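Carbone Hall, Unit 716 -- September walk-through

Smoke alarm: OK. Nice and loud, sorry neighbors!
Extinguisher: OK, needle in the green.
Exit door: STICKS. I had to shove it twice with my hip, so please get Onik to plane it down.
Hallway lights: 12 checked, one flickers by the stairs.
Power strips: one Brideo strip plugged into another -- I unplugged it. 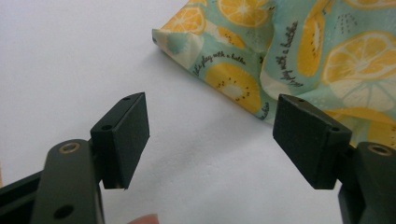 First aid kit: low on bandages, and the burn gel ran out in spring. I'll grab more Tuesday.
Water heater: OK, no drips.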